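How to photograph a waterfall with a slow shutter

Put the camera on a tripod and hang your bag under it, so the wind does not move it. Set the ISO as low as it goes and choose f/11. On a cloudy morning at Fuvden this gave me 2 seconds with a dark filter, and the water became soft like milk.

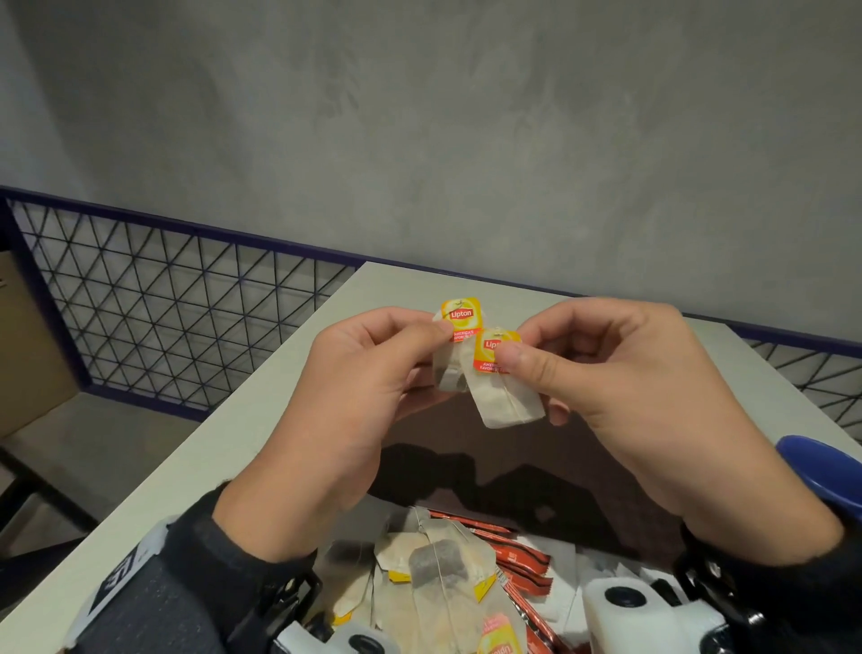 Do I need a remote release?
The self-timer does the same job, if you wait until the camera stops shaking after you press the button.

Focus before you put the filter on - afterwards the camera sees too little light. Then switch to manual focus and cover the viewfinder. If the water looks flat and white, try half a second. In June, when the river is low, I go up to 30 seconds for the pool below the fall.

Wipe the filter between shots. Spray dries into small spots, and I once had to clean them from 39 pictures at home.

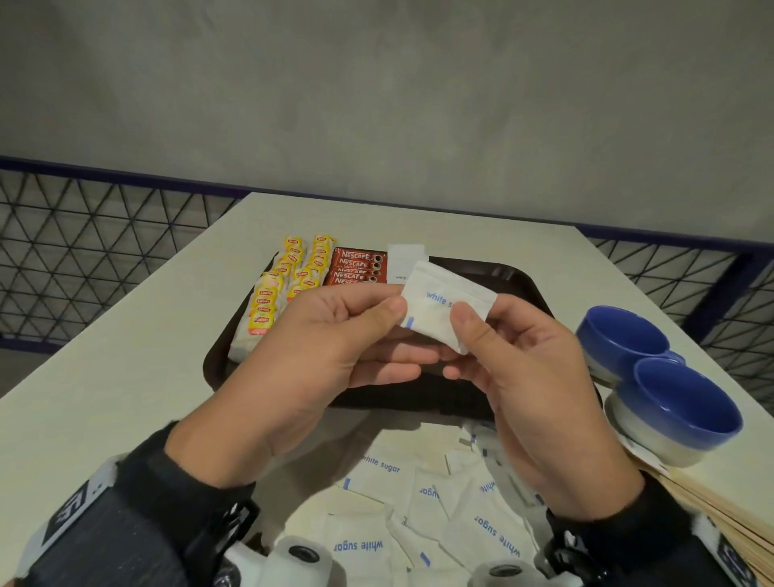
A sugar packet, held in both hands over a dark brown tray.

Text by Saskia Nepia, 20 Feb 2026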